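Teach a robot before lunch: Sevdale opens its remote driving sessions

I spent Wednesday morning in Sevdale learning to pick up a block, and I'm a bit embarrassed by how long it took me.

The workshop on Leiva Street has started letting locals come in and show its robots how to do small jobs. You don't write any code. You either take hold of the arm and walk it through the motion yourself, or you sit at a desk with a hand controller and drive it from there. Beginners start in the simulator, a program called Waver, so that's where they put me (fair enough, I've backed into my own letterbox twice).

Uriel Orellana runs the sessions. He gave me a two-minute rundown, handed over the controller and told me to grab the block, lift it and hold still. Sounds easy! You're looking out from the gripper itself though, and my brain kept wanting to go left when it should have gone right. I made 20 attempts and Uriel kept 8 of them. The others went in the bin, mostly because I dithered on the way down and he doesn't want the robot learning to dither.

"It'll copy whatever you give it," he told me. "If you wobble, it wobbles."

The good runs get pooled with everyone else's and used to train the arm on the bench next door, a secondhand Hivard with plenty of kilometres on it. I had a go at guiding that one by hand too, and it was much more my speed - you just hang on to the wrist and move it where you want it. Uriel reckons most people prefer it, but the controller is what he needs more of, so that's what he'll steer you towards.

There were 17 of us booked across the morning, including a retired crane driver who got it first go and was very gracious about it. Sessions are free and run until the workshop closes up in December. Kids are welcome if they bring an adult.
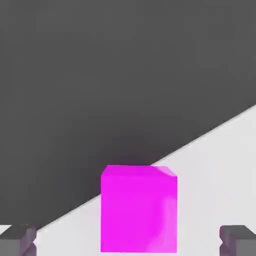
Bookings are at the front counter, and it's worth asking for an early spot as the later ones fill up first. Parking's around the back, off the laneway. I've put my name down for another go, and this time I'm having my coffee afterwards.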